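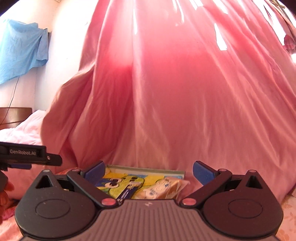
4. Setting up alerts for the people you follow

In this section you will choose which celebrities Jusomance watches for you, and how often it sends you news about them. You need to have finished section 3 (creating your profile) before you start.

4.1 Add a name to your list

1. Open Jusomance and tap the star in the lower menu.
2. Tap Add a person. Write at least 2 letters of the name. The list of suggestions will open by itself.
3. Choose the correct person. Many actors and singers have similar names, so please look also at the small line under the name, where the profession is written.
4. Tap Follow. The star becomes yellow.

Note: A free account can follow 20 people. When the list is full, the Follow button is gray and you must remove one person before you add another.

4.2 Add a couple

Couples are followed separately from single persons. If you follow both partners, you do not receive automatically the stories about them together.

1. Open the page of one of the partners.
2. Tap Relationships. Present and past partners are shown in the same list, the newest first.
3. Tap the heart next to the name of the partner.
4. Select which stories you want: engagement, wedding, baby, separation, or all.

Note: When a separation is confirmed by our editors, the couple moves to the Past folder. The alerts do not stop. If the two persons come together again, the couple returns to your main list with the same settings as before.

Caution: Stories marked Rumor are not checked. They come from outside gossip pages and can be wrong. To hide them, go to Settings, then Sources, and switch off Unconfirmed.

4.3 Choose how often you hear from us

1. Go to Settings, then Alerts.
2. Select Immediately, Morning summary or Weekly summary.
3. If you selected Morning summary, set the hour. The hour follows the clock of your phone, also when you travel.
4. Tap Save. If you leave the page without saving, the old setting stays.

Caution: During the big award shows, Immediately can bring you roughly 400 alerts in one evening. We recommend to change to Morning summary before the show begins.

4.4 If the alerts do not arrive

Check first that your phone allows notifications from Jusomance. After this, sign out and sign in again. If you see error 73, your list was not saved on our server and you must repeat step 4 of part 4.1 for the last person you added.

If it still does not work, write to the help desk from the Contact page and give the name of your phone model. Questions about translations of this guide go to Eirini Theodorakopoulos at the same address.

Continue with section 5, Saving and sharing stories.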